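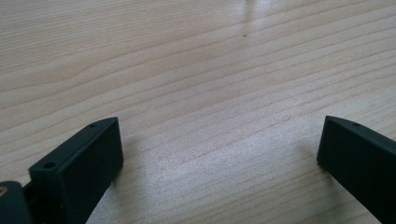

One of the new tabletops at Trillwood, with its pale, wavy grain.

I stopped by Trillwood this week to see the tables everyone on my street has been talking about, and I'm happy to report they're even nicer up close! The shared workroom on Clindilness has swapped its old painted benches for light wood tops, and the whole place feels twice as bright (the old ones were a sort of hospital green, if you remember them, and I wish I didn't).

Cameron Ellery, who runs the room, told me the change had been in the works since November. The money came from a $3,000 repair fund, plus another $1,000 from the winter plate sale, where I personally bought more plates than any one household needs. The old benches went to Arkach, the garden supply place, and they'll be used for potting.

What got me was the grain. It runs in long stripes, then bends into a soft wave like somebody dragged a comb through it, and then goes straight again. I spent a good while just looking at it while Cameron tried to tell me about opening hours. There's a little shine to it when the light comes down on it, too, and I kept tilting my head to see it move.

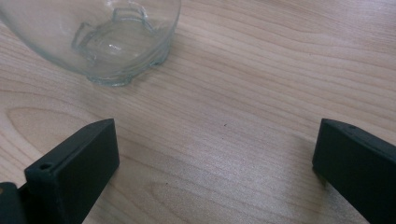
The first thing on the calendar is a supper put on by Sarıgül, the lunch place two doors down. They're bringing the food and Trillwood is bringing the seats, all 50 of them, and I'm told there will be a lentil soup I should not miss. I've already put my name down. If you want to come, there's a sign-up sheet by the front door, and you can bring a serving bowl from home if you have one to lend. Put your name on the bottom with tape, please! I lost a good one last year and I'm still sore about it.

After the supper the room goes back to its usual mix of sewing, model boats and homework. Cameron is asking people to use coasters and to keep the craft knives on the cutting mats. There's a stack of mats on the shelf by the sink, and a few more on order. 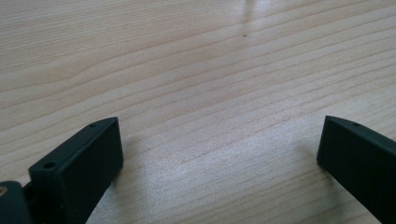 Can I still use the room for painting and glue projects?
Bring a drop cloth or borrow one from the shelf, cover the whole top before you open anything, and wipe up spills with a damp cloth right away.

Drop-in time is the same as before, and the mug shelf has moved to the back wall, next to the coat hooks. I'll be at the supper, probably near the soup, so come say hi.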